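Opinion | Home & Habits

The case for the ugly tray

When I moved to Jorkside, I owned a beautiful jewelry box with seven small drawers and a mirror inside the lid. I was proud of it. In two years I opened maybe four of the drawers. My necklaces lived on the bathroom shelf, on the door handle, and very often on the sofa, where I took them off in the evening because I was tired.

I want to defend the sofa. Many articles about tidy homes say that every object must go back to its place, and this place is usually a closed one – a box, a drawer, a cabinet with labels. I think this advice is written for people who are never tired. In a real home, things are put down where the body stops. If you wear beads all day, you will take them off where you sit.

So my opinion is simple. Put an open tray on the seat, or next to it, and let the beads go there. It should have sides that are a little raised, and a bright color helps too. A pale necklace on a pale cover is very difficult to find, and I have sat down on mine more than one time.
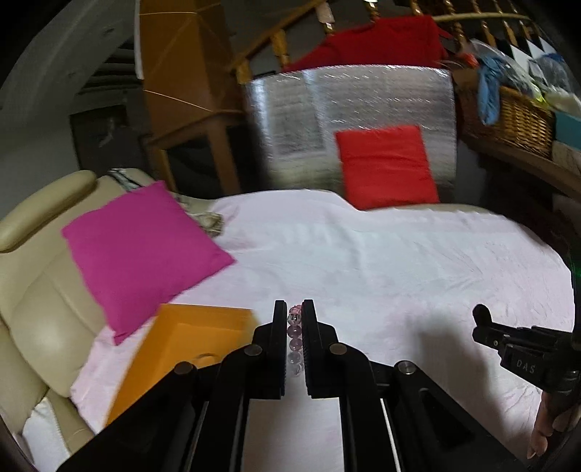

Clear and pink beads over a pale sheet, with the orange tray at the left.

A friend of mine disagrees strongly. She bought a hanging organizer from Zotilow for 289, and she says that an open tray only collects dust and coins. She is right about the coins. But her organizer is behind the bedroom door, and her bracelets are on the kitchen table every time I visit.

There is also the question of beauty. People cover a sofa with a nice sheet, they choose a cushion in a strong color, and then they feel that a plain tray spoils the effect. I understand this. Still, I prefer a room which shows that somebody lives in it and wears things.

I gave the jewelry box away in February. The tray has been in use every evening, and last week I found in it one necklace, two hair clips and the key to the mailbox, which I was looking for since the winter.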